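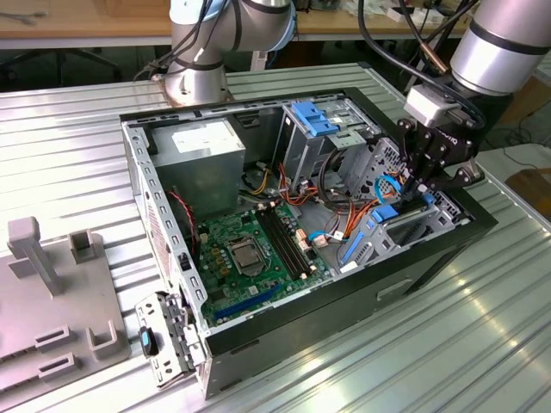
青いドライブケースに指を下ろした右のアーム。奥にあるのが左のアームです。

二月。夜九時。今日のことを忘れないうちに書きます。日本語の練習もかねているので、少し変な文があるかもしれません。

今日、右のアームが保護停止になりました。古いデスクトップパソコンを分解する作業の、ドライブを外す工程です。私たちの計画では、グリッパーの指をドライブの横まで下げて、軽くはさんで、まっすぐ上に引きます。力の上限は60ニュートンに決めてありました。ところが引き上げの途中で、画面の数字は80を超えました。そこで止まるべきでしたが、アームはすぐには止まりませんでした。本体のケースが台の上で少しずれて、そのあとでやっと停止しました。

けがをした人はいません。私は非常停止ボタンのそばに立っていましたが、押すのは間に合いませんでした。正直に書くと、手が動いたのは音が聞こえたあとでした。ボタンのそばにいることと、ボタンを押せることは同じではないと、今日よく分かりました。

原因を調べるのに午後を全部使いました。最初はグリッパーの故障だと思いました。指を一本ずつ動かして確かめましたが、悪いところは見つかりません。次に手首のケーブルを疑いました。アームが高く上がる姿勢で引っぱられて、センサーの値に影響するかもしれないからです。これも少しは関係があるようですが、20も違う理由にはなりません。

最後に記録を開きました。力の値は1,085行ありました。一行ずつ読むのは目が疲れますが、グラフだけを見るよりよく分かります。読んでいくと、上限の設定が二か所にあることに気がつきました。Grekeoの制御画面では60のままです。でも、先週入れ直したErnineの動作プログラムの中では、初期値の100に戻っていました。そして、あとから読まれるほうが有効になります。つまり、画面には60と出ているのに、アームは100まで許されていたのです。

では、80を超えてから止まったのはなぜか。これは力の上限ではなく、位置のずれを見る別の監視が働いたためでした。もしケースがずれなかったら、ほとんど100まで引いていたと思います。それを考えると、夕方になってから少しこわくなりました。

ドライブが抜けなかった理由は、まだはっきりしません。レバーが完全に開いていなかったのか、指が下がりすぎて内側の金属に引っかかったのか。記録からは、横向きの力が先に増えたことまでしか分かりません。明日、手で同じ向きに引いてみるつもりです。

Hellemauの事務所には、夕方に報告書を送りました。英語で二ページです。「停止した」と「停止させた」の違いを、三回書き直しました。今日の場合は機械が自分で止まったのであって、私が止めたのではありません。小さい違いですが、報告書では大事だと思います。返事はまだ来ていません。

Guzmánの現場でも同じプログラムを使っているはずなので、そちらにも短いメールを書きました。設定を二か所とも見てください、画面の数字だけを信じないでください、と書きました。少し強い言い方になったかもしれません。送ったあとで「お手数ですが」を入れ忘れたことに気がつきました。

明日すること。
二か所の上限を同じ値にして、起動のときに比べる確認を入れる。
手首のケーブルの固定をやり直す。
原因が分かるまで、引き上げの速度を半分にする。
非常停止ボタンの係は、ほかの仕事をしない。

四つ目は、自分のために書きました。今日の私は、ボタンのそばで同時にメモも取っていました。ペンを持ったままでは、やはり遅いです。

晩ご飯はうどんでした。食べている間も「保護停止」の「護」の字をどう書くか考えていました。まだ見ないでは書けません。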